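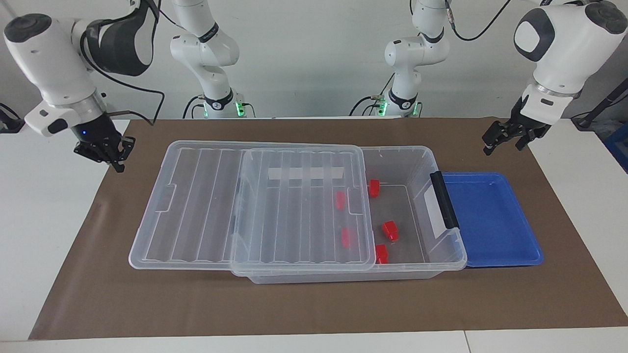
Figure 1. Work table with brown paper mat, front edge clear.

Unit 5: Small-Parts Storage and Table Layout
Course notes, Storage and Handling Practice
Prepared by Tharun Achari
Revised April

5.1 Scope

These notes cover the storage of small loose parts in lidded plastic boxes and the preparation of the table on which the boxes are filled, closed and opened. Shelving, labeling systems and stock records are treated in Unit 6. Read section 5.3 before the practical session.

Small parts, for the purpose of this unit, are items that can be picked up with two fingers and that will roll, slide or nest if left unsupported. Caps, short tubes, plugs, spacers and bushings all qualify. Flat stock and fasteners on cards do not.

5.2 The work surface

A hard table top is a poor surface for small cylindrical parts. Anything round rolls until it meets an obstacle or the edge. A mat raises the rolling resistance and gives a uniform background against which parts can be seen.

Paper mats are used throughout the course. The working rules are as follows.

The mat lies flat, with no folds or lifted corners. A fold 5 mm high is enough to tip a shallow tray.
A margin of bare table is left at the front. The margin shows at once whether the mat has moved.
One mat color is used per table. Dark or mid brown is preferred for red, white and yellow parts. It is a bad choice for black parts, for which a light mat should be requested.
Torn or stained mats are replaced before the session starts.

Contrast matters more than brightness. A glossy white table under overhead lighting produces reflections which hide clear plastic almost completely. The same clear plastic on brown paper can be located by its rim and by the shadow along its lower edge.

5.3 Box types

Three box types are referred to in the exercises. The names are those used on the course shelf list.

Atard. Shallow, opaque, lift-off lid. Contents cannot be checked without opening.
Pomex. Deep, transparent, hinged lid. Suitable for stacking up to five high.
Suvarna. Transparent, separate lid held by clips. Used for mixed parts in low quantity.

The choice between them depends on how often the box is opened and whether the contents must be checked with the lid on. For parts that are checked daily and removed weekly, a transparent lid saves an opening on most days.

5.4 Reading contents through a lid

Transparent lids are seldom flat. Most are molded with ribs, which stiffen the panel and allow a thinner wall. The ribs also bend light. A part lying under a groove may appear sharp while an identical part lying under a rib appears pale or blurred, and a single part lying across two ribs can look like two. 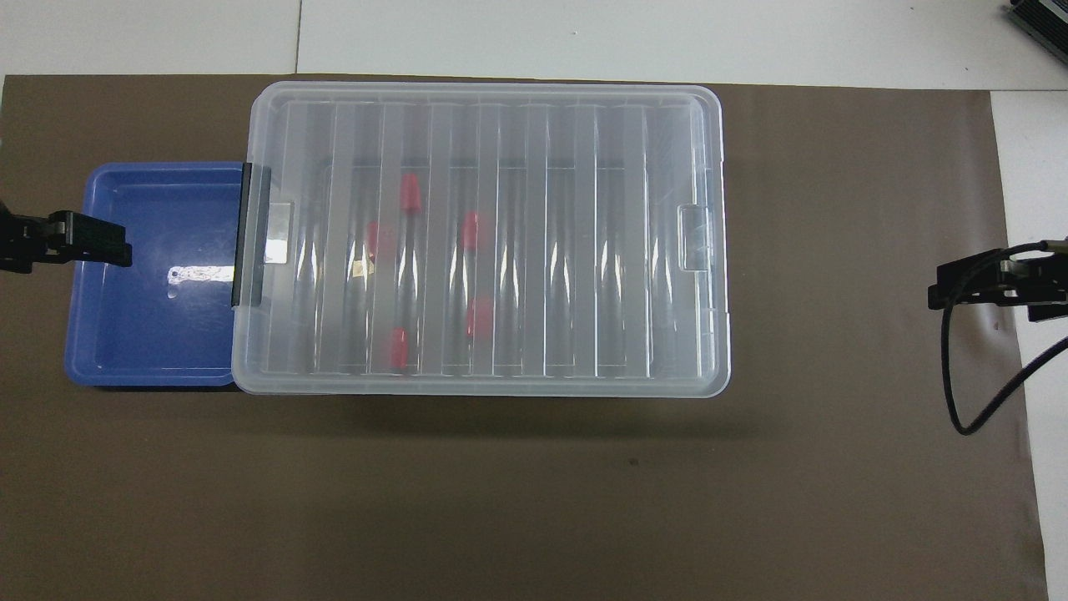

For this reason a count taken through a ribbed lid is recorded as provisional. The count is taken once from directly overhead and once with the viewer moved to one side. If the two results differ, the box is opened.

Saturated colors survive the ribs best. Red is legible through most lids at arm's length. Tan, pale yellow and clear items are not, and slips of paper are regularly missed or mistaken for parts. Any pale item seen through a lid is entered as "unidentified" until the box has been opened. Do not guess from shape.

Depth is also misjudged. A part on the floor of the box and a part resting on another part give nearly the same image from above. Where height matters, look through the side wall.

5.5 Latches and handles

Before lifting any box, locate every latch and establish its state. Check both short sides separately. A latch on one side does not imply a latch on the other, and clear plastic tabs are easily mistaken for closures when they are only grips.

Closing sequence:

Set the lid square on the rim.
Press down over the middle of each long side.
Close the latch on the left, then the latch on the right if fitted.
Run a finger along the rim. A raised section means the lid is caught on something inside.

Opening is the reverse. Hold the lid down with the free hand while the last latch is released. Thin lids store some tension and will jump, which scatters light parts near the rim.

5.6 Trays

A shallow tray is used for parts in transit between the box and the next operation. It is placed to the side of the box, on the mat, with a gap of 12 mm or more. The gap is often neglected. A box set down with one end over a tray is not level, its contents migrate to the low end, and pulling the tray free moves the box.

Trays do not hold parts overnight. At the end of a session the tray is emptied and wiped.

5.7 Fill level

Loose parts are filled to no more than two thirds of the internal height. For the sample parts used in the practical, the working limit is 32 pieces per box. A sparse box is acceptable in storage but noisy in transport; if it is to be moved by cart, add a sheet of Goritz foam on top of the parts, cut to the inside of the rim. The sheet is removed before counting.

5.8 Practical exercise

Work in pairs at bench 755. One person handles, the other records, and the roles change after the sixth box. There are 12 boxes in the set.

For each box, record the type, the latches found and their position, the provisional count through the lid, the count after opening, and any unidentified item with its final identification. Where the two counts differ, state which part was missed and where it lay in relation to the ribs.

Sheets are handed in before the mats are taken up. Incomplete sheets are returned unmarked.

5.9 Reading

Unit 4 notes, section on surface friction. Shelf list, Suvarna and Pomex pages only.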